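What the Open Day Didn't Show

I drove out to Zimwood on Sat 3 February to watch a robot pick up groceries.

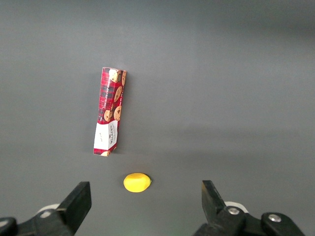 The open day was put on by Villoder, a company that wants its arms in the back rooms of ordinary supermarkets. The flyer promised "the store shelf of tomorrow." I have been to enough of these things to know that tomorrow usually comes with a folding table and a man in a branded fleece, and I was right about both.

Let me be fair first. The arm worked. It went down over a small yellow lemon, closed its two black fingers, lifted, and set the thing in a tray. People clapped. Then it did a box of chocolate chip cookies in red plaid packaging, which took longer and got a bigger hand. If you had shown me that when I was a kid I would have talked about it for a month.

But look at what it was working on. A smooth gray surface with a lemon and a box of cookies on it, well lit, with plenty of elbow room around each. I have never seen a stockroom like that. I worked in one for 2 years, and the lemons came in a net bag that had split, under a crate of something leaking. I'd bet that lemon was plastic, too. A real one has a soft side.

I asked how it did with a bag of spinach. The answer was that soft goods were "on the roadmap." I asked the same company the same question at their Nurkach event in November and got the same roadmap.

The handout said 248 successful picks in a row. Fine. Picks of what, and who put the items back between tries? I saw a staffer do it by hand every time, turning the carton to an angle he seemed to like. That is a job, and he was doing it faster than the machine was. A store in my town moves roughly 700 items before lunch on a slow day, and the customers don't reset the shelves.

None of this makes the arm a fraud. The engineers I spoke to were careful people and claimed less than the flyer did. One told me she would be happy with a robot that handled 80 products well. I'd go and see that one. My trouble is with whoever wrote the flyer, and with the local officials in the front row who were nodding along and talking about a grant.

Chowdhury, the other firm bidding for the Zimwood site, holds its own demonstration this spring. I plan to bring a bag of spinach.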